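Questions we often get about bamboo cutting boards
Lelico Kitchen Goods, help pages. Last updated August 15, 2023

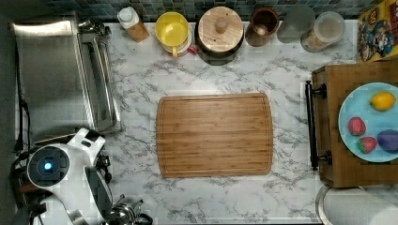

We sell bamboo boards since many years, and most letters that come to us ask the same things. I collected the answers on this page. If your question is missing, please write to us with the order number and the name of the board (Gritis, Magnusson or Clusurico), which you find on the paper sleeve.

Should I oil the board before the first use?

Yes, please. The boards leave us with a thin coat of oil, but they can stay in the warehouse for some months and the coat becomes weak. Wash the board by hand, let it dry overnight standing on its edge, and then rub in food-grade mineral oil with a soft cloth. Wait 30 minutes and wipe away what was not absorbed. The surface should not feel sticky.

Which oil is not good?

Olive oil, sunflower oil and other cooking oils. They become rancid with time and the board begins to smell. If you already used one of them, see the answer about smells.

How often do I repeat the oiling?

Once a month is enough in a normal household. Drop a little water on the surface. If it stays in beads, you can wait. If it goes into the board and leaves a dark spot, it is time for oil. Do not forget the ends and the groove, where the bamboo drinks more.

What is the groove for?

The shallow groove along the edge collects juice from fruit, tomatoes and roasted meat before it reaches the countertop. It is not deep, so it will not hold the juice of a whole watermelon. Wipe it with a paper towel between two pieces of fruit if they are very ripe. For cleaning, an old soft toothbrush works well.

Can I use the other side?

The Gritis and the Magnusson have a groove on one side only, and the flat side is good for bread and for rolling small pieces of dough. The Clusurico has small rubber feet, so with this model you must stay on the upper side.

My board moves on a marble or polished stone counter. What can I do?

Put a damp kitchen towel under it, folded one time and laid flat. A thin silicone mat is also fine. Take the towel away when you finish, so that moisture does not stay closed between the board and the stone. By the way, lemon juice leaves dull marks on real marble. If you cut lemons often, use the board with the groove and wipe the drops from the counter quickly.

May I keep the board close to the toaster oven?

You may, but leave free space between them. Long dry heat on one side makes bamboo bend, and small cracks can open between the strips. Please also don't use the board as a lid or a shelf on top of the oven, even when it is switched off, as somebody will turn it on one day. The power cord should run where the knife does not come.

Can I leave the board lying on the counter all the time?

Many people do this and it is practical. I do it also. Lift it every evening and dry below it. If your canisters and jars stand along the backsplash, pull them forward when you wipe, because crumbs like to collect behind them.

Do I need different boards for fruit and for meat?

I recommend it. Strawberries and plums take the smell of onion and garlic very easily, and raw meat should have its own board in every case. Soft purple and red fruit can leave a stain. It is harmless, and it becomes lighter after some washings.

How do I remove a smell?

Sprinkle coarse salt, rub it with half a lemon, wait 6 minutes and rinse with warm water. Dry well and oil again the next day. For a rancid smell from cooking oil you may need to repeat this several times.

Is the dishwasher allowed?

No. The guarantee does not cover boards that were washed in the dishwasher or left in the sink under water.

The strips of my board have different colors. Is it a defect?

No, bamboo is a natural material and fine lighter and darker strips are normal. A crack that goes through the board is a defect. Send us a photo within 31 days after delivery and we will exchange it.

Do the bamboo lids for your canisters need the same care?

Almost the same. Wipe them with a damp cloth, do not soak them, and oil the outer side two times in a year. If there is a sealing ring, take it off first, because oil makes it soft.

Can I order only the rubber feet for the Clusurico?

Yes, they are spare part 2087, sold as a set with the screws. Use a small hand screwdriver. With an electric one the holes get too wide and the feet will not hold.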